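Evden to Vodach bus corridor: signal works begin

19 April 2018

Signal priority equipment will be fitted at 18 junctions on the Evden to Vodach road, allowing late-running buses to request a longer green phase. The existing detectors will stay in use for general traffic.

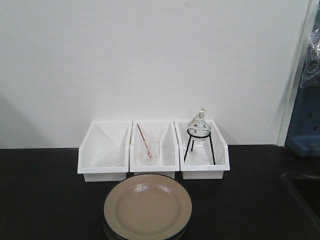 Buses on routes 2 and 7 will carry the on-board units. A request is sent only when a bus is behind timetable - early and on-time services will pass through on the normal cycle. Pedestrian crossing times will not be shortened.

The contract was awarded to Draso in February. Cabinet work will be done at night, with one lane kept open in each direction.

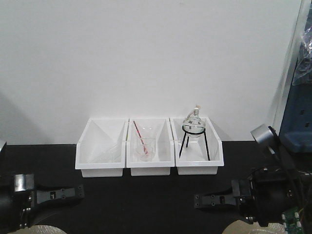 "The longest delays are at the Ismail Bridge approach, so that section will be switched on first," said Touran Soltani, corridor project manager.

Media enquiries: Zachary Charbonneau, Evden Transport press office.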